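Druvutdale adopts common rules for testing robot grippers in simulation

A new set of rules for testing robot arms in simulation took effect in Druvutdale on 21st April, and three local firms have already said they will follow it. The rules cover the stage before a gripper program is tried on a real machine. They say what has to be written down about a simulated test, who has to sign it, and when a result can be used to support a request to run the program near people.

The document is 34 pages long and was drafted over the winter by the Druvutdale Automation Forum, a trade group for small and mid-sized manufacturers. Bukine, which builds packing lines, and the parts supplier Wako took part from the start. Skudov, a software firm, joined in October after the first draft went out for comment.

Ivana Henríquez, who led the drafting, said firms had been sharing simulation results for years without agreeing on what a result was.

"One company would send a success rate and nothing else," she said. "Another would send a folder of logs with no summary. You couldn't put them side by side, and a plant manager trying to decide whether to let a new program onto the floor had very little to go on."

Under the rules, a gripper program has to complete at least 500 simulated trials before it moves to a physical arm. The starting position of the arm and of the objects has to vary between trials, and the range of that variation has to be stated in the report. Failed trials must be kept and cannot be dropped from the total. If a trial is stopped early, the person who stopped it has to give a reason.

A section on camera views drew the most comments. It applies to programs that rely on a camera mounted near the gripper, looking out past the fingers. Firms must save the view from that camera at the start and end of each trial, at the same size the program receives it. 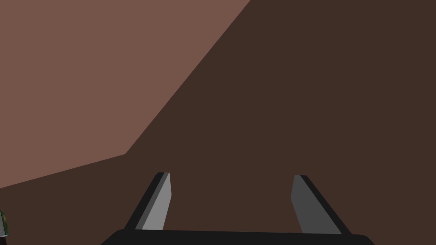 Reading time: 2 minutes

Simulated views like this one, with a black palm, two gray fingers and plain brown surfaces past them, are allowed under the rules, but the report has to say that the surfaces carry no texture. A program tested only against flat, even colors must then go through a second round with textured surfaces and changed lighting before it can be cleared for a real arm. The report also has to record whether the fingers start open or closed, and whether any object is only partly in view at the start.

Bukine had asked for the second round to be optional for low-speed arms. The forum turned that down, but agreed that the two rounds could be run on the same day and filed in a single report.

Other parts of the rules deal with everyday record keeping. Each report must name the version of the simulator and the version of the gripper model, including finger length and grip force. If either one changes, the trials have to be run again. Reports must be kept for as long as the program is in use. One person who did not write the program has to read the report and sign it.

The forum received 113 written comments on the two drafts. Many were about cost, and several shops with only a few employees said they did not have a second engineer who could sign. The final text lets those firms trade reviews with one another, as long as both sides sign a confidentiality form. Wako has offered to keep a list of people willing to review.

The rules are voluntary and do not replace existing safety law or the risk assessment that has to be done for any robot cell. Passing the simulated trials does not clear a machine for use around workers. It allows the program to be loaded on a physical arm inside a guarded area, at reduced speed, with an operator at the stop button. The steps after that are left to each plant's own procedures.

Henríquez said the forum had kept the text short on purpose and had taken out an earlier chapter on mobile robots. That chapter may come back as a separate document.

Skudov is preparing a report template that firms can fill in directly from their trial logs. The forum will hold a training session for members at its Druvutdale office once the template is ready. Comments on the rules can be sent in at any time, and the first review of the text is planned for October.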